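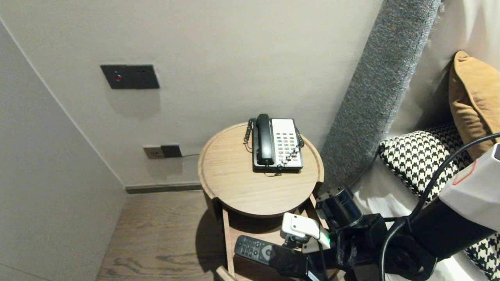 Bedside table with the corded phone, remote control on the lower shelf.

Rodstead Market Hall, structural steel coordination meeting
Minutes, February 16, 2025

Present: Amr Slaoui (Zellico, project manager, in the chair), Zellico's site superintendent, Rilon's shop manager and detailer, the erection foreman, the coatings rep from Auer, the structural engineer (by phone), and me, taking notes.
Sorry to miss it: the architect, who sent written comments. I've put those in where they belong instead of tacking them on the end like last time.

1. Last minutes

Two corrections. I wrote that the roof trusses were being spliced at third points, and the engineer would like it known that they are spliced at midspan and always have been. My mistake, I was reading my own handwriting. Also, the action on the temporary stair was down to Zellico and it should have been Rilon. Everybody was fine with the rest.

2. Where the shop is

Rilon gave us the fabrication update and it was mostly good news! The total tonnage for the frame is now 164 tons, which is a bit up on the bid figure after the mezzanine beams got heavier in the last design revision. All the ground floor columns are through welding and inspection. The first batch of trusses is on the shop floor, and the detailer passed a tablet down the table so we could see how the bottom chord nodes are going together. They look great (my opinion, not minuted as a decision).

The slow part is the sloping columns on the market square side. There are 27 of them and no two neighbors have the same base plate angle, so the fitters are setting up the jig again every time. The shop manager said they'd tried running two at once and it cost them more time in checking than they saved in welding, so they're back to one at a time. Amr asked if a second jig would help. It would, but there's no floor space for it until the trusses leave. We went back and forth on this for a while and landed on shipping the first trusses early and storing them on site, as long as the laydown area can take it. See item 5.

Action: Rilon to send a revised ship list with the early trusses on it.
Action: Zellico to confirm laydown space.

3. Drawings and RFIs

Four RFIs open, and I'll just take them in the order we talked about them.

The one on the canopy hangers is closed as of this meeting. The engineer is happy with the pinned detail and will put it in writing.

The roof drain one is still open. The drain outlets on the architect's drawing come down right through a truss panel point on the north side. The architect's written comment was that the drains can slide toward the eaves by the width of one purlin bay, which would be lovely, except that the plumber has already priced the runs. Amr is going to call the plumber and see how much they mind.

The mezzanine edge angle is open too, and this one's holding up the detailer. The slab edge dimension on the structural plan and the one on the architectural plan don't agree. The engineer said to work to the structural plan. The architect's comment said to work to the architectural plan. So that's where we are! They're going to talk to each other directly and copy the rest of us on the answer.

The last one is about the holes for the electrical conduit through the beam webs. The engineer has no problem with the sizes but wants them all kept to the middle third of the beam depth, and wants them drilled in the shop. No field burning of holes, please, and yes, that goes for the small ones as well. The superintendent asked me to write that down exactly as said, so I have.

Action: engineer and architect to settle the slab edge.
Action: Amr to call the plumber.

4. Paint and galvanizing

Auer brought sample plates for the exposed steel, which we set on the windowsill and looked at for far too long. There are two grays in the running. The warmer one looks better against the brick, everyone thought so, but it's the one with the longer lead time on the topcoat. The architect's comments favored the warmer gray as well, so we agreed to go with it subject to Auer getting a firm delivery date.

Everything outside the weather line is being galvanized first and then painted. The Auer rep reminded Rilon about vent and drain holes in the hollow sections and asked to see the drawings before anything gets closed up. The detailer said the holes are already on there, but agreed to send them over anyway. I think that was sensible.

Some talk about touch-up after erection. The foreman would like the touch-up kit on site from the first day instead of at the end, so that scuffs at the lifting points get done from the lift while it's still there. Agreed, and Rilon will order it.

We didn't settle who pays for the second coat at the field bolted splices. It's in Auer's quote as an extra and it's in Rilon's quote as excluded. Amr said he'd look at the contract and not guess.

Action: Auer to confirm the topcoat delivery date.
Action: Rilon to send hollow section drawings to Auer.
Action: Amr to check the splice coating scope.

5. Site and access

The superintendent walked us through the logistics plan. The crane sits in the northwest corner for the first phase and then moves to the square side for the sloping columns. The haul road in from the main street is 400 feet long and it's in poor shape near the gate, where the water collects. Zellico is going to put down more stone before the first truss delivery. The foreman asked for the turn by the gate to be widened too, having measured his trailer against the drawing and not liked the answer. The superintendent says it can be done if the fence moves in a little, and the fence can move.

Laydown for the early trusses: there's room behind the old loading dock, provided the masons' block pallets go somewhere else. They were meant to go somewhere else in the last meeting, too. The superintendent promised, with some feeling, that they'd be gone this time.

Anchor bolts came up next. The survey of the east line is done and there are two bases where the bolts are out of tolerance. The engineer has the survey and thinks slotted plate washers will take care of one of them. The other needs a proper look, and the foundation crew has been told to leave it uncovered. Please nobody grout it.

Action: Zellico to stone the haul road, widen the gate turn and clear the dock area.
Action: engineer to give a written fix for both bases.
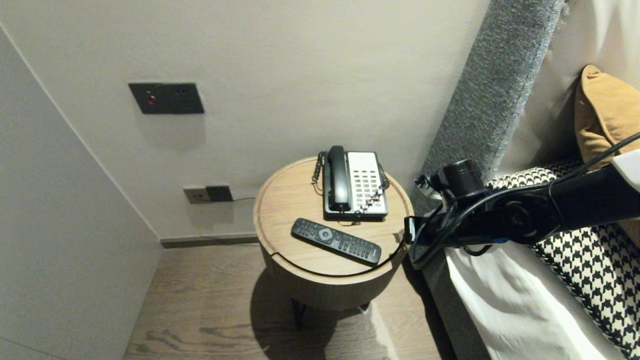
6. Erection sequence and safety

The foreman has reworked the sequence so that the braced bay goes up first and everything else ties back to it. The engineer had asked for this and was pleased to see it. Temporary guys stay on the sloping columns until the ring beam is complete and fully bolted, and the foreman will put a tag on each guy so that no one takes one off early.

The first truss line needs 514 field bolts, all of them tension-control type, and Rilon wants them delivered in sealed kegs and kept under cover. We've all seen what happens to a keg left open in the rain. A dry container will be set next to the foreman's trailer.

Safety netting under the mezzanine bay was discussed at some length. Zellico would like it, the foreman would rather have the deck bundles up early and work off those. They're going to try the deck bundle approach on paper first and bring a sketch to the next meeting.

Lift plan for the double-crane pick on the long truss: the draft is in, and Amr has comments on the ground bearing pressures. He handed over a marked-up copy and will send a clean one to everyone.

Action: foreman to sketch the deck bundle sequence.
Action: Amr to circulate the lift plan comments.

7. Schedule

Topping out is still planned for September. The shop thinks it can hold that date as long as the slab edge question gets answered soon, and the foreman thinks he can hold it as long as the shop does. Amr asked for a three-week lookahead from each firm before every meeting from now on, one page, and he means one page.

8. Anything else

The city wants a group of high school students to visit once the frame is up. Everyone liked the idea. Hard hats and boots for visitors will come from Zellico.

I asked whether people want the action list pulled out on its own sheet. Three yeses and a shrug, so I'll do that next time.

Next meeting is in the same room, same time of day. Amr will send the invitation. If I've got something wrong, send me a note before then and I'll fix it in the file copy.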